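Myrto Mavromatis
April 2024

1/ Thread on how we teach a two-arm cell to move fruit at Sidano. Mostly notes for people setting up the same sort of thing. Nothing here is specific to apples, but apples are cheap and they roll, and both help.

2/ Two ways to show the task. By hand: put the arm in free-drive, push it through the motion, record the joints. By remote control: the operator stays off the table and drives both arms from a pair of controllers. We use the second for anything with a grasp in it.

3/ Hand guiding is fine for a single arm. With two arms one person runs out of hands, and the operator's body ends up in every camera view. The policy then learns a world with a person leaning over the table.

4/ The table is papered and taped into a grid. The tape is for us. Start positions are called out by cell, so a session can be repeated by someone who wasn't there for the first one. Fruit begins in the basket or on a named cell, depending on the task sheet.

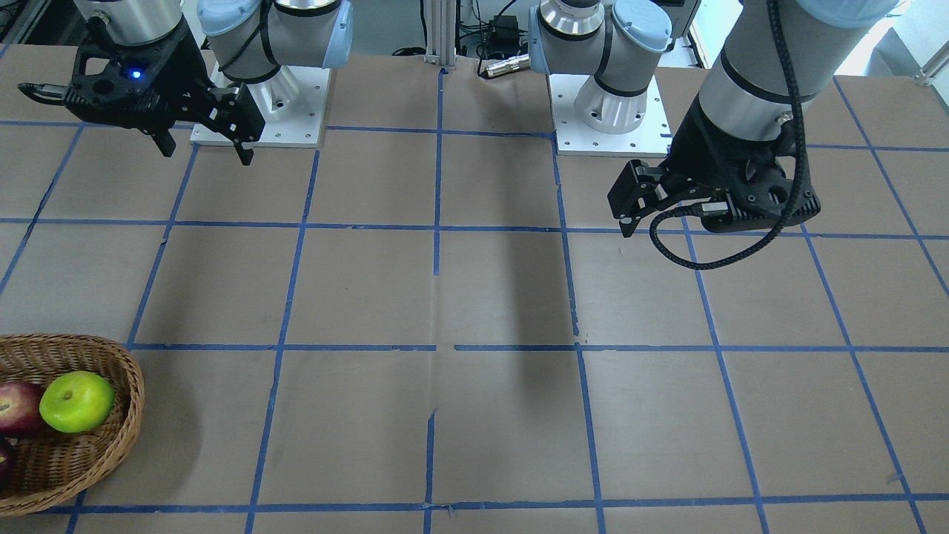
Why not write the motion as a program?
A written program works while the fruit is where the program expects it. Demonstrations cover the spread of positions, sizes and bad approaches that we would otherwise have to think of in advance and code one by one.

5/ Session length: 60 minutes, then swap operators. Efthymia Economou went back through the December logs and the late part of the longer sessions was visibly worse. More regrasps, more hovering before the close.

6/ Numbers, as people ask. Target for this task is 3,000 demonstrations. The first usable policy came from 212. It could pick. It could not be trusted to put anything down.

7/ Pauses matter more than I expected. If the operator stops above the fruit to think, the recording has a still arm and no reason for it. Train on enough of those and the robot stops above the fruit too. We trim them, or throw the take away.

8/ Keep the failed grasps if the operator recovers in the same take. Stavros Raptis argued for this and I argued against. He was right. Recovery is the part the robot sees least often and needs most.

9/ Order of work for one pick, as given to new operators:

Step 1. Bring the gripper over the fruit with the fingers pointing down. Come in from above, never along the table, or you will be chasing it.

Step 2. Lower, close, lift a little, hold. Keep the other arm out of the way unless the sheet gives it something to pick as well. 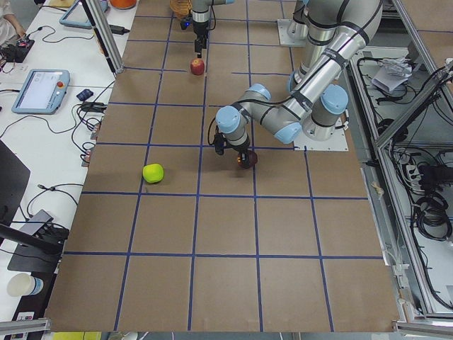 Step 3. Move to the target cell at one steady speed. Lower until the fruit touches, open, go straight up. Don't drop it from height to save time.

Step 4. Mark the take good or bad before starting the next. Marking a batch from memory at the end of the day does not work.

10/ New operators do 100 practice takes that are never used for training. Achilleas Lazaridis wants fewer. I don't.

11/ Next up is the same task on the Plomcombe table, where the light is different and the grid isn't quite square. I'll post the grasp settings once they've been checked on both.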